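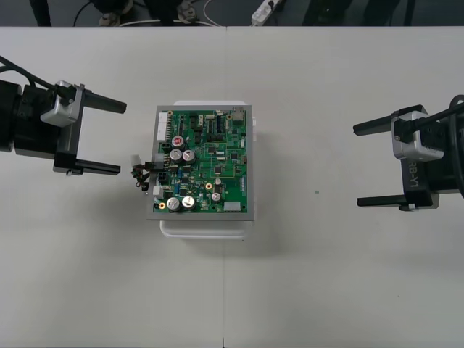
4. Evaluation of a Commercial Two-Arm Handling Kit for Circuit Board Work

4.1 Scope of the evaluation

This section reports on the Pimon handling kit, a commercial package sold for two-arm robots that must pick up, turn and set down populated circuit boards. The kit is offered by Ciltenen as a complete product and consists of a software license, a set of grasp templates, a carrier frame drawing and remote support during setup. The vendor states that a site with no prior robot programming staff can bring a new board type into service within a single working shift. The purpose of the study was to test that claim under ordinary laboratory conditions and to record where the kit called for additional effort.

The kit was purchased at the list price and no part of the work was funded by the vendor. Comparison data were taken from the Natlow baseline, a hand-taught motion program that the laboratory has maintained for its own use. Software was frozen at the release available on 19 July 2025, and later updates were not considered.

4.2 Work cell and materials

All trials were carried out at a white tabletop with one gripper approaching from each side. Each gripper has two black fingers. The right unit carries the marking RB-Y1 on its housing. The board under test is held in a rectangular gray metal frame, and the frame rests on a white plastic tray. Figure 1 shows the cell with both grippers open and directed toward the board.

The test board was selected for its uneven surface. It carries capacitors of several sizes, connectors along its edges and a metallic box-shaped component in one corner, so that very little of the top face is suitable for contact. A bundle of dark red and black wires with small white plug housings extends from the left edge onto the table. Loose wiring of this kind is common in repair and rework, and it is poorly covered by published handling tests, most of which use bare boards.

Figure 1. Work cell used in the evaluation. The framed board rests on its tray between the left and right grippers. Wiring attached to the board extends to the left.

4.3 Procedure

The kit was set up by two members of the laboratory who had not used it before. They followed the printed guide and were permitted to contact vendor support. Setup time was counted from the opening of the license file to the first complete lift approved by the software.

A trial consisted of a two-sided grasp on the frame, a lift, a short hold and a return to the tray. A trial was scored as complete if the frame returned to the tray without operator action and no finger touched a component. Contact with the wire bundle was logged separately and did not end the trial. A total of 190 trials were run with the kit, and 100 were run with the Natlow baseline. Tray position was changed between trials according to a fixed list prepared in advance. The two programs used the same list.

4.4 Results

Setup took about 29 hours of staff time, which is well above the single shift stated by the vendor. The greater part of this was spent on the grasp templates. The templates supplied with the kit assume a clear margin on both long sides of the frame, and the left template had to be redrawn to account for the wiring. Support staff answered all requests, but the replies referred mainly to the printed guide.

Once setup was finished, the kit performed steadily. Of the kit trials, 14 were not scored as complete. Most of these were stopped by the software itself after the left gripper reported an uneven closing force. The kit returned to its start position after each stop and could be restarted from the operator screen. The baseline program has no comparable check, and an operator had to end its failed trials by hand.

Wire contact was logged more often on the left side than on the right under both programs. The kit offers a setting called Lau mode, which slows the final approach and raises the path of the lower finger. Use of this setting reduced wire contact but lengthened each cycle, and it is not enabled by default.

4.5 Assessment

The kit is suitable for sites that handle one or two board types in a rigid frame and can accept a longer setup than the sales material suggests. Its stop and restart behavior is its strongest feature. Sites that work with attached wiring should enable Lau mode from the outset and should request a template review before purchase. The license is issued per robot and does not cover changes to the carrier frame, which must be ordered separately. Trials with unframed boards are planned for November and will be reported with the remaining cycle time data.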